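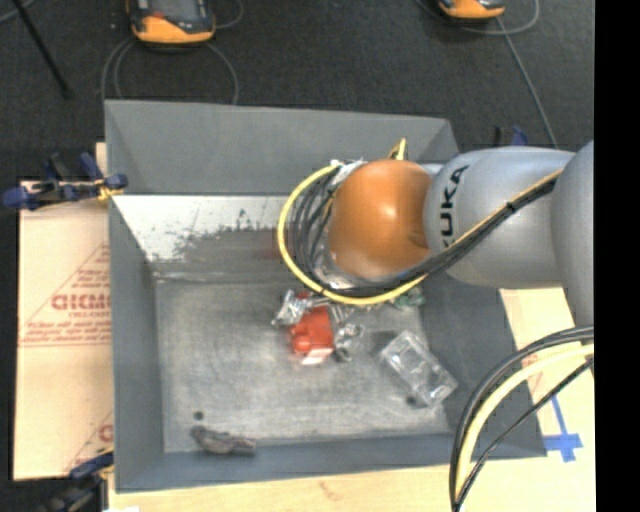
The Pipes of Nellach

The organ in the old church at Nellach has been silent since April, and people in town have gotten used to hearing the piano on Sundays. The piano is a plain upright that used to stand in the school gym. It holds its pitch well enough if the side door stays shut.

The organ itself is in crates. Most of the crates are at the Gaber workshop, two hours down the valley, and the rest are stacked in the choir room, where the altos have given up a row of seats to make space for them. The case is still standing in the west gallery with its front pipes gone, and from below it looks like a big cupboard with the doors off.

It was built in 1723, and what survives from that year is a matter of some argument. The case is original. So are the two wedge-shaped bellows, although one has been releathered so many times that little of the first skin is left. The keyboard was replaced when the church was repainted, and a pedal division was added later by a builder who did not sign his work and did not, in the opinion of the people at Gaber, use very good wood. Of the pipes, a little more than half are thought to be from the first builder's shop.

There are 900 pipes in all. That makes it a small instrument by the standards of a city church and a large one for a town the size of Nellach, which had money in the eighteenth century from salt and timber and spent a good part of it on the gallery.

The trouble with the organ had been building for years. Notes stuck in damp weather. The wind sagged under full chords, so that the last verse of a hymn could drop in pitch as the congregation got louder. Then a section of the windchest cracked along the grain, and air began leaking from one channel into the next. Pressing a single key in the tenor range brought on two or three neighbors as well, faintly, like someone humming in another room. The organists learned to avoid certain keys. One of them rewrote the inner parts of the whole hymnal in pencil to get around the worst of it, and those pages are still in use by players who never knew the reason for the odd voicings.

Taking an organ apart is slow work, and at Nellach it took eleven days. The pipes came out rank by rank, each one marked with its place and laid in a tray lined with cloth. The largest of them are wood and had to be lowered from the gallery on ropes. The smallest are thinner than a pencil and make a sound that many of the older members of the choir can no longer hear. All of them were dirty. Candle soot is the usual culprit in a church of this kind, and it mixes with plaster dust to make a gray film that sits in the mouth of the pipe and dulls the tone.

Gaber has cleaned and repaired organs for three generations. The shop is a long, low building with a tall room at one end, high enough to stand a full case upright. Windchests are worked on in the middle section, where the light is best. Pipe repair has its own room with its own door, so that a pipe can be sounded and listened to without a saw going.

Metal pipes that have slumped or split are rounded out again on a steel form and soldered. The shop prefers to mend an old pipe even when a new one would be cheaper. Old pipe metal has its own mix of tin and lead, and a replacement cast to a modern recipe tends to stand out in the rank. Where a pipe is missing or past saving, the metal for the new one is cast in the shop to match its neighbors as closely as the tests allow.

The windchest is the larger job. It has been opened, flattened, and left to rest, and the cracked boards are being filled with strips of old, dry spruce. Every channel then gets a coat of hot glue on the inside to seal it. The glue is made from animal hide, the same kind the first builder would have used, and it can be undone with heat and water by whoever has to open the chest next.

One question took most of the summer to settle, and that was the tuning. The organ came to the shop in equal temperament, the system used on nearly every piano today, in which all keys are equally usable. Marks on the oldest pipes show that they were once longer, and that they stood in an older temperament in which the common keys are sweeter and the remote ones are rough. Going back would mean adding length to a good number of them. It would also mean that some of the choir's favorite pieces would have to be moved to other keys or dropped.

The parish held a listening evening to help people decide. Gaber brought a small chest organ up the valley and had it tuned first one way and then the other, with a break for soup between. The same three hymns were played both times, then a short fugue, then the wedding march. Opinion was split on the hymns. The wedding march did badly in the old tuning. In the end the parish chose a mild form of the older system, one that leaves the flat keys usable and gives C, F, and G a little more calm.

The next organ along the valley, at Busa, went through a similar repair, and players from Nellach have been driving over on weekday evenings to practice on it. It has a heavier touch and a shorter pedalboard. The Busa parish charges nothing for the hours but asks visitors to close the shutters over the pipes when they leave.

Money for the Nellach work has come from several places. The regional heritage office is paying for the case and the bellows. The Brurkonus chamber festival, which used the church for its closing concert for many years, has put in a share toward the pipes and hopes to come back when the instrument does. The rest is local. Families can sponsor a pipe at 90 for one of the small ones and 2000 for one of the big wooden basses, and almost all of the basses were spoken for by the end of the first month. The small pipes are moving more slowly. The list of open notes is pinned up in the porch.

The chest is due back in the gallery before the cold weather, with the pipes to follow once the heating has been run and the building has settled. Voicing, the work of adjusting each pipe by ear in the room where it will sound, is expected to take seven weeks. It is done mostly at night, when the road is quiet. The choir will rehearse in the school until then.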